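Filed under: Help Desk > Hats, Scarves & Gloves > Folding and Packing
Print this page | E-mail this page

Ticket 3000
Product: Gultine knit cap, black, adult
Opened by: Baiba Navickas
Handled by: Seon-mi Seok, Sosow customer help
Opened: September 3, 2024
Subject: Cap won't hold its fold in the clear tray

Baiba Navickas wrote:

Hello! First of all, I love these caps. We stock the Gultine in our little shop and I wear one myself from the first cold morning until the tulips are up, so please read all of this as coming from a fan. My problem is with the packing. I fold the cap the way the leaflet shows (flat, cuff toward you, crown tucked under) and set it in the clear tray, and by the time I've turned around to get the paper band it has opened up and rolled over on its side. The gray ones and the oatmeal ones behave beautifully. It's only the black.

I have 36 of the black to get ready and so far I've packed four that I would be happy to put on the shelf. The rest look like they've been slept in.

What I've tried so far:

Folding it in half and then in half again. Too thick, and the tray bulges.

Rolling it from the crown down. Holds better, but you can't see the rib, and the rib is the best part of this cap!

Pressing it under a book. Lovely and flat for the first minute, then it starts to puff up again and the crown creeps out over the edge.

Ironing it. I know, I know. I stopped after one. It went a bit shiny on the cuff and that one is now mine.

The table is smooth with no cloth on it. The room is heated but not dry. The caps came in one big bag and were squashed in there pretty well when I opened it. Could that be it? I'd be so glad of any ideas, I'm enjoying the puzzle but I'd like my table back.

Seon-mi Seok replied:

Hi Baiba, and thank you for such a good write-up, I wish they all came like this! I'm sorry about the one you ironed. The shine sometimes lifts if you hold the cuff in steam from a kettle (not too near, and keep your fingers well back) and then brush it gently with a soft clothes brush. Worth a try before you give up on it.

Now the fold. A few questions so I can look at the right thing:

Is there a turned cuff on yours, or is it the longer one without a cuff?
Which way does the seam run when you lay it down, facing you or off to the side?
Are the trays the old ones with the lip or the new ones without?

And please don't iron any more of them. The yarn in the black has more spring in it than the other colors, and heat takes the spring out in patches, so you end up with a cap that sits flat on one side and pops on the other.

Baiba Navickas wrote:

Cuffed. The trays are the new ones, no lip. As for the seam, I had to go and look, and I'm a little embarrassed to say that I've been putting it down any old way. On the four good ones it's at the back, right in the middle, so the cap folds along it. On all the others that I checked it's off to one side. I feel like a detective!

I redid two with the seam at the back. One is holding. The other held through lunch and then let go on the left side, very slowly. I watched it do it.

Seon-mi Seok replied:

That is real progress. The seam is the stiffest line in the whole cap and it always wants to be straight, so if it sits at the side it works like a little spring and pushes the fold open. With it in the back you've got it working for you.

For the one that let go, my guess is that the decrease at the crown is bunched up inside. When caps have been pressed together in a bag for a while, the top gets twisted, and it stays twisted even when the outside looks fine. Put your whole hand in, make a fist up in the crown, and turn it a bit each way until you feel the ridges line up. Then pull the sides out from the middle with flat hands and let the cap sit for ten minutes before you fold it. Don't tug at the cuff, it'll stretch and it takes ages to go back.

Steps, so they're all in one place:

1. Fist in the crown, turn, let the ridges settle.
2. Lay it down with the seam underneath and in the center.
3. Smooth from the middle out toward both sides.
4. Rest, ten minutes.
5. Tuck the crown back under until the tip meets the top of the cuff. It shouldn't go past.
6. Put a weight on it. A 400 gram bag of rice is perfect – it spreads itself out and leaves no edge marks the way a book does.
7. Band first, then the tray.

Step 7 is the one that isn't in the leaflet. With the lipped trays you could put the cap in and band it afterward, and the lip would hold it while you fumbled with the paper. The new ones don't give you that help. I've asked for the leaflet to be changed.

Baiba Navickas wrote:

The rice! I used lentils, I hope that's allowed. What a difference, it's flat all the way to the corners and there's no line across the rib.

Band first works. I did have to find out how tight to make the band. The ones that came with the trays are 244 mm long and if you overlap the ends by a thumb's width it's snug without pinching. My first few were too tight and the cap got a waist.

Still one stubborn case, though, and I mean one cap in particular. I've done the fist, the smoothing, the rest, the lentils. It lies there like a lamb while it's under the weight, and once the weight is off it slumps over to the side again with the fabric all in folds. I've tried it in three different trays in case one was warped. I put the same tray under a gray cap and the gray cap was fine, so I don't think it's the tray.

Notes added by Kevin Llanos, returns desk:

Baiba sent us the stubborn one with a very kind letter. Thank you for that, it's up on our board.

I laid it next to a black cap from our own shelf. Same size on the label. The difference shows up when you turn them inside out: on Baiba's, the yarn end at the crown was woven in and pulled very tight, so the top is drawn up like a purse. You can't feel it with a fist, I tried. It makes the crown stand up a finger higher than it ought to, and then the weight of it takes the whole fold over sideways.

I eased the end out with a blunt needle, two stitches' worth, and let the crown open. Then I folded it Seon-mi's way. First go it flopped. Second go, with a longer rest before the fold, it was better but one side still lifted. I also gave it a wash in cool water and dried it flat on a towel overnight, which I'd recommend to anyone with caps that have spent a long time in a bag. They come up so soft! The ribs go back in line on their own and there is hardly any smoothing to do.

While I was at it I tried the fold on a few different surfaces. On bare wood grain the cap slides a bit as you tuck the crown and you need one hand on the cuff. On a towel it grips too well and the bottom layer wrinkles. A cotton pillowcase was the happy medium for me. Keep the clear tray within reach, but be careful where you put it down. Against a pale table you can lose sight of it completely, and I have leaned on two so far. 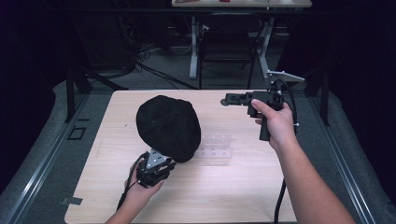

The black cap on its side, with its folds bunched up.

Octavio Arboleda: Same trouble with the black ones at our end, and I want to put in a word for tissue paper. One sheet, folded to the width of the cuff, slipped inside before you tuck the crown. It gives the fold something to close around and the band doesn't dig in. We used it all through May when we were getting the fall stock ready and I don't remember a single one coming open. It also makes a very nice little rustle when the customer takes it out. My one caution is to use white tissue and skip the colored kind, as the red left a blush on an oatmeal cap and I had to keep that one too (my family is now very well supplied with hats).

Seon-mi Seok replied:

Octavio, that's a great one, I'm adding it as step 4 and a half. Does it still fit the new trays with the tissue in?

Octavio Arboleda replied:

It does with one sheet. With two you're pushing the sides out.

Baiba Navickas wrote:

I had a roll of white tissue under the counter the whole time! Did the rest of the bag this afternoon with the tissue, the seam at the back and my lentils, and they are sitting in a row on the shelf right now, all facing the same way, ribs showing. I keep going over to look at them. A lady bought one while I was still putting the last bands on.

For the washing tip, thank you Kevin. I've washed the shiny one as well and the cuff looks a little better. Not like new, but I'd wear it to town.

One more question if I may. Does any of this go for the Bakker mittens? I have a box of those to start on next and they look springy to me.

Seon-mi Seok replied:

So glad, Baiba! The mittens have no crown to fight with, so most of it drops away. Lay them palm to palm with the thumbs on the inside, and band them across the wrist. Tissue is nice but you don't need it. If the thumbs stick out, smooth them down toward the wrist, not up toward the tips. I'll start a separate ticket so people looking for mittens can find it.

Status: Solved
Tags: knit cap, cuff, seam, crown, clear tray, paper band, tissue
Print this page | E-mail this page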